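Plastic dish tub on a marbled counter – do I need something under it?

Ramil Tolentino
Posted Wednesday, January 31, 2018

We have no dishwasher and a small sink, so I stack the breakfast cups and plates in a plastic tub next to it and wash everything at night. The counter is black with white veins and I don't want to scratch it. The tub gets dragged back and forth a lot.
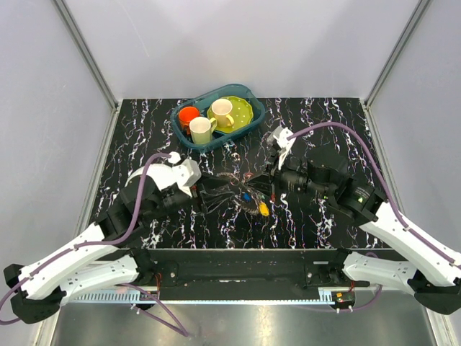

Also, what is the best way to load it? I had a mug chip last April and I think the plate slid into it. I'd like to keep using one tub if I can.

Azadeh Vahidi

The plastic won't hurt the surface, but grit stuck under it can. Wipe the bottom of the tub and the counter before you slide it, or just lift it. A thin dish towel underneath is enough. For loading, put plates in first, leaning on the side, then cups. Keep the handles pointing away from each other – that is where mine always chipped.

Eduardo Salazar

I bought a Plullow mat for this. Works ok, gets slimy if you don't rinse it.

Jae-in Na

Agree with Azadeh on the towel. Change it every day or it smells.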